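Home Water & Plumbing > Softeners, Filters, Wells

Softener running nonstop, water still hard??

Posted by gravelroad_kit on Thursday, March 2, 2023
14 replies hidden · 3 shown · 212 views · Share (6)

Hi all. Quick one I hope. House is on a well outside Selside, two adults, one kid, one dog that gets more baths than the kid. Softener is a Grinex, came with the house, no manual. Seller said "just add salt." So I add salt.

Since August it's been eating salt like crazy and the water is still hard. White crust on the faucets, kettle looks like a cave, towels like cardboard. Test strip at the kitchen tap is right up at the dark end. It also runs at night way more than it used to, I can hear it from the bedroom.

Things I did so far:
- broke up a hard crust of salt in the tank with a broom handle
- switched from the cheap rock salt to pellets
- unplugged it, plugged it back in (yes really)
- wrote down the water meter before and after one cycle. We used 2,040 gallons between the last two regens. No idea if thats good or bad

A shop in town quoted me for a whole new Sornix unit, installed, and it is a LOT. Before I spend that, is there something dumb I'm missing? Also the soap thing — nothing lathers. Do I need some special soap in the meantime or what.

Tags: hard water, softener, salt, well water, soap scum

pipe_and_slippers
Helpful (31) · Comment (4)

OK don't buy the Sornix yet. Running a lot and still hard is usually one of a few things and most are cheap.

First, the bypass. Back of the unit, there's a lever or a couple of knobs. If somebody bumped it half closed you get hard water mixing into the soft and it'll test hard forever. Takes ten seconds to look. Mine was like that for a whole winter, my own elbow did it.

Second, the brine side. You broke up the top crust but there can be mush at the bottom too, especially if it was rock salt for years. Let the salt run low, scoop the rest out, wash the tank with warm water. Nasty job, do it outside. While you're in there pull the little injector (some people call it the venturi) and clean it with an old toothbrush. If that thing's plugged the unit goes through the motions but never pulls brine. But then the salt level would stay about the same, and yours is dropping, so maybe not that. Clean it anyway.

Third, settings. You say it came with the house. Is the hardness number set for YOUR water? If the last people set it to some default it'll be wrong. Get the raw well water tested from the outside spigot, assuming yours isn't softened, most aren't. Ask for iron as well. Iron counts against you and it wrecks the resin over time.

On the meter number, 2,040 gallons between regens means nothing by itself. Depends how big the resin tank is and how hard the water is. My old one did 3,506 between cycles on town water, and on my well the same unit wouldn't make it to 1,000 before I could feel it in the shower. So find the size first. Should be a sticker on the side or under the lid.

If all of that checks out then it's the resin. Well with iron, older unit, wouldn't surprise me. You can replace just the resin. It's a messy Saturday but way under the price of a new one. Wu carries it by the bag, so does pretty much any plumbing supply place.

And turn the water off to it before you take anything apart. Ask me how I know.

mossbank
Helpful (9) · Comment (2)

can't help with the machine but can do the soap part, we lived with hard water 6 yrs with no softener at all

real soap + hard water = scum. the minerals grab the soap before it can do anything. so you use more, and get more scum. doesn't matter how fancy it is. body wash and dish liquid are mostly detergent so they rinse better. same for those "beauty bars" that don't say soap on them, read the wrapper

that said I still like a plain bar at the sink. go small. a 100g bar is gone before it turns into a swamp, and leave the spares wrapped till you need them
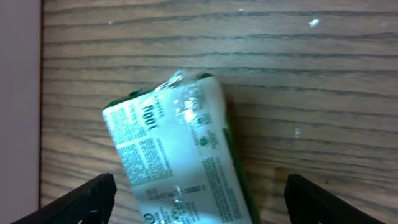 gravelroad_kit: So is there any point switching the kid to body wash if I get this fixed in a week or two, or just ride it out with what we have?

mossbank: ride it out. use what you've got. just wipe the tub down after with a squeegee or you'll be scrubbing later

other stuff that helped us: white vinegar on the faucets, soak a rag in it and wrap it around, leave for an hour (not on anything with a fancy finish, it can mess it up). vinegar in the kettle, boil, let it sit, dump, boil plain water twice after. for towels, less detergent not more, and hang them outside if there's any wind, then ten min in the dryer

oh and shampoo. if your hair feels like straw do a rinse with a splash of vinegar in a cup of water. smells for a minute then it's gone

tallgrass_77
Helpful (1) · Comment (0)

Sounds like resin. Buy the new one. Had a Grinex, hated it.

gravelroad_kit
Update · Helpful (17)

Ok went and looked. Bypass was fine. Sticker under the lid like you said. Hardness setting was way low, someone had it at 8 and the lab says 22, plus some iron. So it's been going too long between cycles for what it has to deal with, I guess. Still doesnt explain all the night running but I found the clock was wrong too so who knows what it was doing.

Changed the setting, cleaned the injector (full of brown gunk), ran a manual regen. Meter says 2,804 as of this morning, gonna write it down again Sunday along with a strip test. If it's still dark I'll price the resin at Wu and do the tank when it warms up a bit.

Following (5) · Share (6) · Report a problem with this thread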